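About Lultent

Lultent collects and prepares demonstration data for robot learning. We work for teams that train manipulation policies and need examples in quantity, recorded under known conditions and labeled in a consistent way. The company has 14 employees and occupies one floor of the Algate building, with a second, smaller room for the servers.

We do not sell robots and we do not train finished policies for customers. Our output is a set of episodes, a written specification of how they were produced, and the scripts needed to load them. A customer can take that set into any training code that reads joint states, commands and camera streams.

What we collect

An episode is one attempt at one task, from a reset to a stop condition. It contains the state of the arm at each control step, the command sent at that step, the poses of all movable objects, and the rendered views. It also contains a language instruction, the random seed used for the layout, and the name of the operator or planner that produced the motion.

Most of our work is done in simulation. Physical collection is offered for tasks where contact behavior matters more than variety, such as seating a connector or folding cloth. Simulated collection is the better choice where the customer needs many layouts of the same problem. It also allows us to return to an old episode, change one property and render it again.

Failed attempts are kept. They are stored in a separate partition with a failure code, and the customer decides whether to use them. Several of our customers train a success classifier on that partition and never show it to the policy.

The Jorum task family

Jorum is our in-house collection of tabletop tasks. It was started in November, when the earlier pick-and-place set had stopped telling us anything useful about the models being tested on it. Tasks in that set could be solved by locating one object and closing a gripper over it. We wanted tasks in which the arm must deal with objects that roll, with tools that have a long handle, and with surfaces bounded on some sides and open on others.

The family is divided into 4 groups: blocks, containers, tools, and balls on a bounded surface. The last group has taken the most engineering time. A rolling ball is sensitive to small differences in friction and in the angle of first contact, and two commands that look alike on a plot can produce different end positions. For that reason each layout in the group is replayed several times before it is accepted. A layout whose result changes between replays of the same command sequence is sent back to the simulation team.

Layouts also carry objects that have no part in the current instruction. A policy trained on bare tables tends to treat every object as a target. We vary the number, color and placement of the extra objects, and we record which of them were touched.

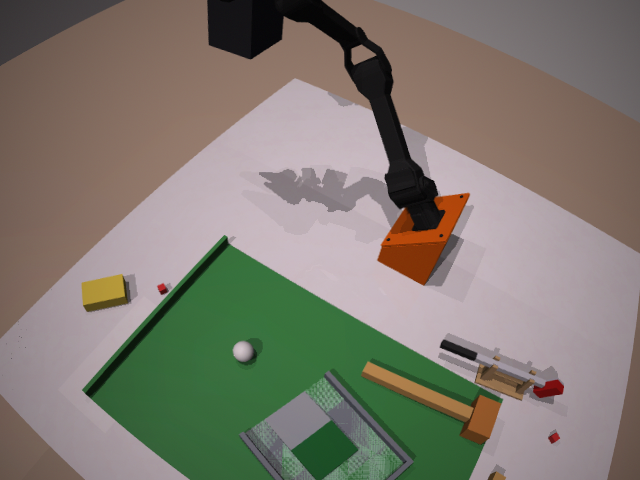
Inna Derkach
Lead, Simulation and Data Collection

The ball layouts use a flat green surface with a raised wall along one side, set at an angle on a white sheet. The white ball is a separate body with its own mass and rolling friction. A mallet on the green and a tool with a red head on a small wooden rack give the layout two long-handled objects, and a policy that cannot separate them by shape and color will have trouble with any instruction that names one. The small red cubes and the yellow block lie off the green surface.

Shadows are rendered in every training view. Early sets were produced with flat lighting to save compute, and policies trained on them lost accuracy when light direction was varied at test time. Light position and strength are now drawn per episode and written to the episode header. Customers who want flat lighting can request it, and the same motions are rendered again at no change to the state data.

The camera is also varied, within limits. We move it far enough that objects near the border may be partly outside the image, which is a normal condition on a real workcell. Object poses are still recorded in full, so a customer can filter out episodes in which a named object is not completely visible.

How an episode is made

Collection begins with a task sheet. The sheet states the instruction, the objects that must be present, the range of positions for each, the success test, and the time limit. It is written by one engineer and checked by another. No recording is done against a draft.

The simulation team then builds the layout generator. It draws positions within the stated ranges, rejects overlaps, lets all bodies settle, and saves the start state. The start state is fixed before an operator sees it.

Operators drive the arm through a handheld controller. Each operator has a practice period on a new task, and nothing recorded during practice enters the delivered set. After that, work proceeds in blocks with scheduled breaks. We have 9 trained operators at present. Each of them works on more than one task in a shift, which keeps a single person's habits from dominating a task.

For simple motions, a scripted planner is used in place of an operator. Planner episodes are cheaper and cleaner, and they are also narrower. We mark them as such and advise against a training set made of planner episodes only. The usual request is for a mix, and the proportion is stated in the specification.

Once recorded, an episode goes through three checks. The first is automatic and looks for dropped steps, joint limit violations, interpenetration of bodies and missing image data. The second replays the commands and compares the final state with the recorded one. The third is a human review of a sample from each block. If the sample shows a labeling error, the full block is reviewed.

Instructions are written after the motion is complete, by a person who did not perform it. That person sees the start and the end as well as the motion. Two or more wordings are written for each episode. We do not generate paraphrases automatically unless the customer asks for them, and when we do they are stored in a separate field.

Data format and delivery

Sets are delivered as sharded files with a plain index. The index can be read without our software. Units are metric, angles are in radians, and all poses are given in the frame of the arm's base. Time stamps come from the simulator clock. The object meshes and material settings are included when we own them or when their license allows it.

Every set has a version number. A correction produces a new version and a change file listing the affected episodes. Older versions stay available for the term of the contract, since results obtained on one version should be compared with results on the same version.

We hold back part of each set for evaluation. Held-out layouts come from the same generator with different seeds, plus a smaller group in which one property lies outside the training range. Customers may receive the held-out part at delivery or have us run the evaluation and report the numbers.

Customers and shared work

Our longest contract is with Mac Giolla, which builds sorting cells and uses our sets to pretrain the policies it later adjusts on its own equipment. Its engineers wrote the first version of the failure codes, and the current list is still maintained jointly. Other customers are research groups and small equipment makers. Minimum order size depends on whether an existing Jorum task can be used or a new one must be built.

Students may apply for access to a reduced Jorum set under a noncommercial license. Requests should state the intended use, the storage location and the name of a supervisor.

Staff

Bohdan Panasiuk is managing director and is responsible for contracts, specifications and versioning. Before starting Lultent he worked on motion control for packaging machines. Inna Derkach runs simulation and data collection and signs off on every task sheet. The simulation team has 4 engineers, who report to her.

New operators are hired when a contract requires it. Experience with robots is not needed. Applicants complete a short trial on the controller and a written labeling exercise, and both are paid.

Contact

Questions about an existing set should quote the set name and version. For new work, send a short description of the task, the arm, the cameras and the number of episodes you expect to need. A list of the objects involved is useful even if it is incomplete. We reply with either an estimate or a list of questions.

Page last revised May 8, 2024

9 shares | 0 comments

Related pages
Jorum task list and version history
Failure codes, current edition
Writing a task sheet
Operator positions at Algate
Noncommercial access request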